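Vestell Lodging Survey: README and data card

Small-hotel occupancy and staffing records for the Braltport area 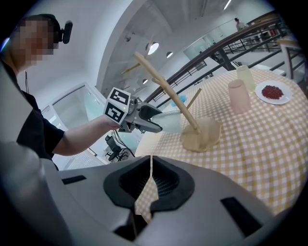
What does one row in the main file stand for?

One row is one property in one calendar month. A guesthouse that reported for the whole collection period has a row for every month it reported, and a guesthouse that dropped out has rows up to the month it stopped. Months in which a property was closed are kept, with rooms_sold set to 0 and status set to "closed".

Summary

The Vestell Lodging Survey is a set of monthly records from independent hotels, inns and guesthouses in and near Braltport. It covers rooms available, rooms sold, room revenue, staff on payroll and a short set of questions on borrowing. The main file has 1,446 rows. Properties belonging to a chain are left out, and so are campgrounds and private apartments let by the night.

The survey was put together by Negin Bahrami and Negin Abbasi. As they share a first name, the change log uses last names only.

Files

lodging_monthly.csv -- the main file, one row per property per month
properties.csv -- one row per property, with district, size band and year opened
lending.csv -- answers to the borrowing questions, one row per property per round
codes.txt -- every code used in the three files above
changes.txt -- change log, newest entry first

All files are UTF-8 with comma separators. Dates of the month are not recorded anywhere. The month column is a plain number from 1 to 12 and the year is in its own column.

Columns in lodging_monthly.csv

property_id -- joins to properties.csv
year, month
status -- open, partial or closed
rooms_available -- rooms the owner could have sold, added up over the nights of the month
rooms_sold -- the same, for rooms sold
room_revenue -- before tax, food and drink not included
staff_paid -- people paid for at least one shift in the month
source -- owner, bookkeeper or export

"Partial" means the property was open for at least one night and shut for at least 7. Shorter closures count as open. This matters in December, when many of the inns on the harbor side shut for a few nights and then reopen.

Occupancy is not stored. Divide rooms_sold by rooms_available, and drop rows where rooms_available is 0 before you do.

How the records were collected

Owners had three ways to report. Most filled in a one-page form each month. Some asked their bookkeeper to send the figures. The rest use Cesik, a booking program, and sent us its month-end export, which we converted with the script in the tools folder.

The export counts a room given free to a guest as sold. The form does not. We asked export users to tell us their free rooms so we could subtract them, and most did. Where they did not, the row has free_unknown in the notes column. Leave those rows in for trends, but take them out if you are comparing one property with another.

Forms were read and typed in by one of us and checked by the other. When the two disagreed we called the owner. Calls were made after the Saturday check-out rush had ended or on a weekday morning, and owners who could not find the figure were not pressed for it.

Borrowing questions

lending.csv comes from 6 separate rounds. Owners were asked if they had applied for a loan since the last round, what the lender decided, and what the money was for. The lender's name was never asked. An empty decision field means the owner was still waiting. It should not be read as a refusal.

The wording of the purpose question changed after the second round. The first two rounds offered "repairs" and "running costs" as separate answers plus "other". From the third round on, "wages" was split out of running costs. If you need one series for the whole period, add wages back in.

Missing data

Room revenue has the most gaps. Several owners were happy to give room counts but not money. Staff numbers are missing for family-run places where no one is on payroll, and we left these blank because 0 would suggest that nobody works there.

There are 21 rows in which rooms_sold is higher than rooms_available. All have been checked against the original form. Most come from rooms rented twice in one day, once for daytime use and once overnight. They are flagged with over_100 in the notes column and have not been changed.

Known limits

Taking part was voluntary. Places that were already struggling were less likely to send forms, so the averages probably look better than the district as a whole. The old town is well covered. The Alemayehu Road district is thin, with too few properties in some months to publish an average on its own, and we suggest merging it with the station district.

The survey says nothing about guests. There is no nationality, party size or length of stay, and the room counts cannot be used to work these out.

Privacy

Property names and addresses were removed. Exact room totals were replaced by size bands in properties.csv, though a large property in a small district might still be guessed from rooms_available. Please do not try to match rows to named businesses, and do not publish a table cell based on fewer than seven properties.

Use and credit

Free for teaching, research and reporting. Credit the Vestell Lodging Survey and say which version you used. The version number is on the first line of changes.txt.

Corrections

Send the property_id, year, month and column, and tell us what you think is wrong. Owners who want their own rows removed can ask at any time, and the rows will be gone from the next version. Earlier versions are not kept online -- if you need to repeat an old result, save your own copy of the files.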